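The ferry to Trunholm takes two hours and sells one kind of sandwich, so eat before you go. I didn't, and I arrived at the wool fair in a foul mood with a cheese roll in my coat pocket, and then somebody put a lamb in my arms at the gate and I forgave the whole island on the spot.

I'd wanted to go for years. Lorna Tolentino, who I used to share a loom with (don't ask, we nearly fell out over it), has been on at me every March since she moved there, and this time I had the days off and no excuse at all.

## The fair itself

It's bigger than I expected! They hold it in the old auction sheds at the Dimusholm end of the harbour, and the posters said 3000 people came last year. I can believe it. By eleven in the morning the queue for the dyers' shed went right past the toilets, and the floor was all mud and straw, so wear boots. I wore my nice shoes. They're in the bin.

Best thing by miles was the fleece judging. You stand behind a rope while a very stern man pulls a lock out of each fleece, holds it next to his ear and snaps it. That's how he checks for weak fibre – a sound one pings, a bad one sort of crackles. I stayed for the whole of the grey class and got far too invested in a Pliltitz ewe who came fourth. Robbed, if you ask me.

I also did the natural dyeing workshop with Jhun Villanueva. Eight of us round two big pots, onion skins in one and madder in the other, and he let us argue about how long to leave things in. My skein came out the colour of strong tea, which I love. The Dela Peña stall had spinning wheels at 475 each and I walked past it four times being sensible.

## If you're going

Take cash, as the card machines kept dropping out. The soup in the back shed is better than the burgers. Book your ferry home early too; I left mine late and ended up sitting on my bag by the car deck doors, smelling powerfully of sheep.

Lorna says the autumn one is smaller and has more knitting. I've already put my name down.

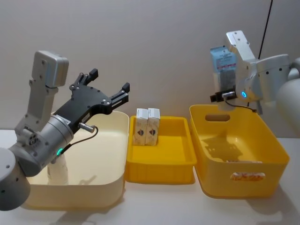

*Silver arm with its black gripper open, and a little green light on the wrist.*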